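Grasp planner prefers the mug rim in sim, then picks garbage on the real arm

skorkine_bench

I'm running the Pornent grasp planner with a wrist camera and a two-finger gripper. The vendor page says it handles mugs "out of the box," which I doubted, and I still do. In sim it does fine. On the real arm it finds a decent rim pinch on a tipped mug, then on the next cycle with the same pose it scores the handle higher and goes for that. I logged 1018 candidates and the ranking flips on 23 cycles with nothing moved. I've already redone the hand-eye calibration.

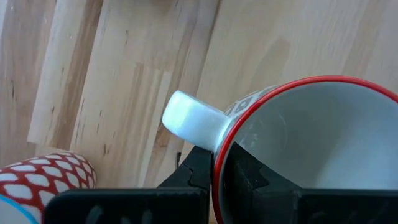

Depth noise is my best guess, but I've seen people blame depth noise for everything from bad grasps to bad weather. Is there a setting that makes the ranking stick, or is the scoring just flaky?

castellanos_lab

Have you tried updating? Version 2 fixed a lot for me.

stoltska

I wouldn't expect the update to help. I read the changelog and "improved grasp stability" is all it says, with no test attached.

Check the sampler seed first. By default it draws a new set of candidates every cycle, so you may be comparing two different lists. Fix the seed, save one point cloud, and run the scorer on it 23 times. If the order holds, the scorer is fine and your input is changing. If it still flips, file a bug with the cloud attached.

Then look at the depth on the inside wall. White glaze under overhead light gives my sensor holes, and the planner fills them without telling you. Turn hole filling off and see what's left.

I also raised my sample count to 3000. It got slower and I can't say it got better, so take that one for what it's worth.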